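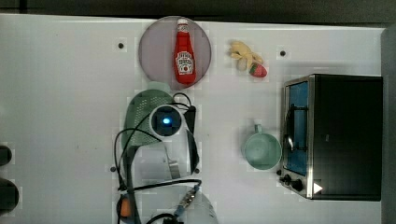 Frequently Asked Questions

I get the same emails over and over about making ketchup and other condiments at home, so I finally put my answers in one place. I run the Jilby blog out of my own kitchen and I am not a food scientist, just somebody who has made a lot of ketchup. If your question isn't here, try the comments under the recipe itself, I read all of them (eventually).

Last update: added the bit about freezing, and fixed the vinegar amount that three of you wrote in about. Thank you!

Is homemade ketchup really worth the trouble?

Depends what you want from it. If you want something that tastes exactly like the bottle you grew up with, buy the bottle. I still do, and there is one in my fridge door right now. Mine is looser and a bit sweeter up front, with more clove. I love it on eggs and meatloaf. On fries I go back and forth.

Does it save money?

Not unless you grow your own tomatoes or somebody hands you a box of them in September. Last year my neighbor's garden went wild and I made ketchup for the price of vinegar, sugar and gas. With store tomatoes it costs me more than the regular kind every single time.

Fresh tomatoes or canned?

Both work. I use canned whole tomatoes from November on and fresh in the summer. Paste types like Roma cook down faster. Big juicy slicers taste great but you will be standing at the stove half the night. I once started a pot of those at seven in the evening and went to bed at one.

How long does it take to cook down?

My usual batch takes 96 minutes, and yes, I timed it, because a reader got annoyed with me for writing "until thick." Your pot is probably different from mine. A wide pan goes quicker than a tall one. You're looking for ketchup that mounds on a spoon and doesn't leave a ring of water when you drop a bit on a cold plate.

What size batch does your recipe make?

It fills a 500 ml bottle with a little left over for the cook. You can double it just fine. I wouldn't go past double in a home pan -- the bottom catches before the top has thickened, and scorched ketchup can't be rescued. I've tried adding more sugar, more vinegar, even a spoon of peanut butter (don't ask).

Why did mine turn brown?

Most likely it was cooked too hard or too long, or it had a lot of dark spice in it. Brown sugar will do it too. Switch to white sugar, put the cloves and cinnamon stick in a little cloth bag and pull it out at the end, and keep the heat low once it starts to spit. It'll still be darker than store ketchup and that's fine.

Why is there water on top?

It's just separating. Shake it or stir it back in. If it happens every time, simmer your next batch a little longer and blend it again once it has cooled a bit. I don't use any thickener in mine.
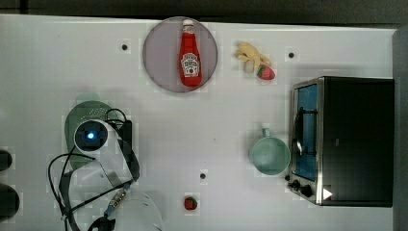
Storage and bottles

How long does it keep?

I keep mine in the fridge and finish it within three weeks. Some people go longer, but I'd throw it out if it fizzes, smells off or grows anything at all. Please don't leave homemade ketchup out on the counter the way diners do with the store stuff.

Can I can it for the pantry?

You can, but use a tested canning recipe and follow it to the letter, acid and all. Mine has not been tested for that, so please keep it in the fridge or the freezer. I know that isn't the answer people want. I get maybe one email a week hoping I've changed my mind.

Can I freeze it?

Yes! This is what I do with the September batches. Small containers, a bit of room at the top, thaw overnight in the fridge and give it a good stir. It comes out slightly thinner. I also freeze some in an ice cube tray for tossing into baked beans and sloppy joes, and that has turned out to be my favorite way to use it.

What bottles do you use?

I have a few glass swing-tops from Åberg that I bought years ago at a yard sale, and a couple of plastic squeeze bottles from Musance for when kids are coming over. The squeeze ones win for burgers. Glass is easier to get properly clean, and it doesn't hold on to the smell of the last thing you put in it.

Can I reuse a store ketchup bottle?

Sure, for the fridge. Wash it well in hot soapy water, get a bottle brush into the shoulders, and let it dry upside down with the cap off. The cap is the annoying part, there's always dried ketchup hiding under the flap. Soak it overnight. And write the date on a piece of tape so you don't mistake it for the factory stuff and trust it for a year.

How do I get the last bit out?

Stand it on its cap overnight. When that stops working I pour in a splash of vinegar, shake it and use it for salad dressing or barbecue sauce.

Everything else

Do you have a low-sugar version?

Sort of. I cut the sugar in half and add a grated apple at the start. It's tangier and it doesn't get that glossy look, but my brother likes it better than the original.

What about mustard?

Coming! The Nultovmont mustard (named after the street I used to live on, it's not a real style) is on its fourth try. The first three were so hot I couldn't taste lunch. I'll post it when I can eat it on a pretzel without crying.

Can I print your recipes?

Print away. There are some 200 of them on the site now and the print button is at the bottom of each one. If you want to put one in a church cookbook or a newsletter, go ahead, just mention Jilby somewhere on the page.

Why didn't you answer my email?

I'm slow, sorry! Tomato season is the worst for it. Send it again with the recipe name in the subject line and I'll find it faster.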